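Search this site Enter keywords Go

Student Projects - Household Systems, Second Year

Does a dish mat beat a rack? Drying and putting away in a small shared kitchen

Tariq Niazi
Report submitted 22 May 2021

Background

The claim I set out to test comes from the course reader, where Mazurek says a flat drying mat "frees the bench" in a small kitchen. I doubted it before I started and I should say so up front. A mat doesn't free anything. It lies on the bench, and whatever is on it stays on the bench until a person picks it up and puts it in a cupboard.

Our flat in Wollumness has four people in it and one run of tiled counter. We had a wire rack over the sink until it rusted through. Kristaps Kalniņš, my project partner, wanted to replace it with the same thing. I wanted to go without. The mat was the compromise, so neither of us can be accused of favouring it.

Method

We kept a log for 14 days in each arrangement, first with a borrowed rack and then with the mat. Every dish left out at bedtime got a tally mark. Pots were left out of the log, as were the knife and the cutting board, which live against the wall in any case. We did not tell the other two flatmates which arrangement we expected to do better, though they could probably guess from my face.

Results

Across both periods we logged 283 items left out overnight. The split between rack and mat was close enough that I wouldn't bet a coffee on it. Kristaps worked out a percentage difference and I asked him to take it out of the report, as one dinner with guests would have wiped it out.

What did change was how things were left. On the rack, plates stood in slots and bowls went wherever they fitted. On the mat, plates got stacked while still wet, one leaning on the next, and the ones underneath were damp in the morning. The bowls were worse. Turned upside down they trapped water, and right side up they collected whatever dripped off the thing beside them. The Zivon leaflet that came with the mat says "dries in minutes". Ours didn't.

The stitched grid on the mat turned out to be handy for one thing, and that was marking off a section for each person. It lasted 4 days before everyone ignored it.

Problems with the study

There are plenty. The weather was colder in the second period, which has to affect drying. One flatmate was away for part of it. We also put things away more often simply from knowing there was a log on the fridge, and I can't separate that from the mat or the rack. The Drondton method in the reader asks for 50 households. We had one, and two of the people in it wrote the report.

Recommendation

If your cupboard is within reach of the sink, dry things with a tea towel and skip both. If it isn't, get a rack - a small one - and keep the mat for glasses. Kristaps disagrees and likes the mat because it rolls up. I have yet to see him roll it up. We'll run the log again in July with the bowls kept on a separate towel, and see if the numbers move at all.

Related projects
Pantry labels: who reads them?
One bin or three in a student flat
Sharing a fridge shelf by shelf

This site uses cookies to remember your settings. Accept Manage
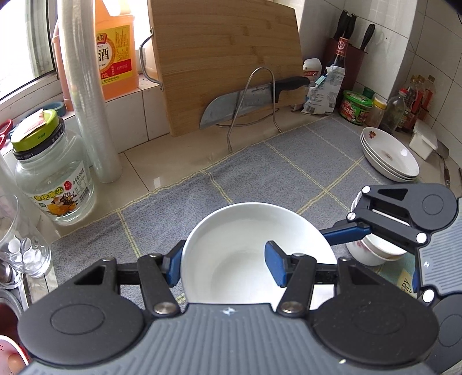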